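Filed under: Around the House / Small Wins

The junk drawer goes in a box

January is when I finally pull out the drawer by the back door and tip everything into cardboard. I love this job more than I should! You need a shallow open box, a table, a cup of something warm, and no plans for the evening. 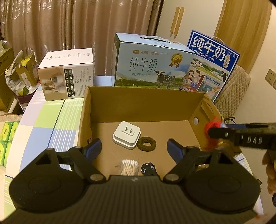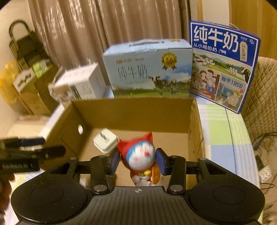 Odds and ends, boxed.

The trick I keep coming back to is the box itself. A drawer hides things under other things, but in a box with low sides you can spot a charger from across the table, and even a hair tie gets its moment. Chargers go first for me, and each one gets a strip of tape with the name of whatever it feeds. If you can't name it in a minute, put it in a jar marked "mystery" and check again in 6 months. (My jar is fuller than I'd like.)

Cotton swabs go straight back to the bathroom, bag and all. Toy cars and little figurines are harder, and I'm soft about them. A Doraemon on a shelf makes me happy every time I walk by, so why would he live in a drawer? Give the small fun things a spot where people will see them.

Tormod Løken wrote in from Cletlow after our last issue to say he sorted 303 loose items on his kitchen table and kept around half. Tormod, that's wonderful, and I want to hear what was in the other half. He uses old milk cartons, rinsed and cut down, as dividers once the drawer goes back in. I tried it with 2 of them and the batteries have stayed put ever since!

Our swap table at the Arnelach hall is back this month too, so bring your spare plugs, toys and whatever else you can't use. Doors open at 10 in the morning. The folks from Kanach are bringing their button tins again, and I'm told there are well over 1,000 buttons in there. I'll be the one with both hands in the tin.

Last updated: January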